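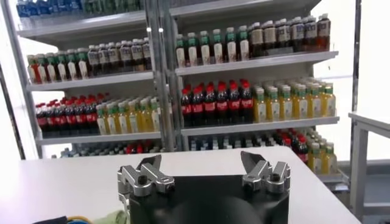
Unit 2: Reading a Lease Before You Sign It

Notes for the evening course in household law, Brernport Adult School. Instructor: Joaquín Huenchumán. Bring your own lease if you have one. Cover up the names and the account numbers.

What a lease is

A lease is a contract. The landlord gives up the use of a place for a set time, and the tenant pays for it. Most of what people argue about later is written in the lease, usually in a part they skipped.

A lease for a fixed term ends on a date. A month-to-month agreement keeps going until one side gives notice. Many fixed leases turn into month-to-month ones when the term runs out, but some renew for a whole new term unless you write to say you are leaving. Look for the word "renewal" and read the full paragraph around it.

Parts to find first

Parties. Every adult who will live there should be named. The landlord may be a person or a company, and the company that collects the rent may be a different one again. In the sample lease the owner is Antoniadis and the manager is Bustlow. Notices go to Bustlow and repairs are paid for by Antoniadis. Students mix these up every term.

Rent. The amount, the day it is due, how it can be paid, and what happens if it is late. Check whether the late fee is a flat sum or grows by the day.

Deposit. The amount, what it can be used for, and when it comes back. The rules differ from state to state, and a lease can't take away a right that state law says you keep.

Utilities. If the lease says nothing about water or trash, ask, and get the answer in writing.

Entry. How much notice the landlord must give before coming in. Emergencies are nearly always treated separately.

"Joint and several"

This phrase comes up when people share a place. It means each tenant can be held to the whole rent. If two people sign and one moves out, the landlord can ask the other for all of it. The one who stayed may have a claim against the one who left, but that is a separate matter and the landlord has no part in it.

Worked case: the Portela lease

Emerson Portela signs a one-year lease that starts in March. Clause 11 says the tenant must give written notice 20 days before the end of the term. Portela tells the manager by phone, in good time, and mails nothing. The manager treats the lease as renewed.

Points we will go over:

Does the clause say "written"? It does. A phone call doesn't meet it as the clause stands.

Did the manager say anything on the phone that Portela could fairly rely on? We don't know. Notes made during the call would help.

Does state law limit automatic renewal? In some states it does — look this up before you argue about fairness.

Changes and side promises

If the landlord promises new carpet, it goes in the lease or on a signed page attached to it. Many leases have a line saying that the written document is the whole agreement. With that line in place, a spoken promise is hard to enforce.

If you cross something out, both sides should initial the change on every copy.

For next time

Read the chapter on repairs in Bovusitz, up to page 99. Find the entry clause in the sample lease and rewrite it in your own words, in two sentences or fewer.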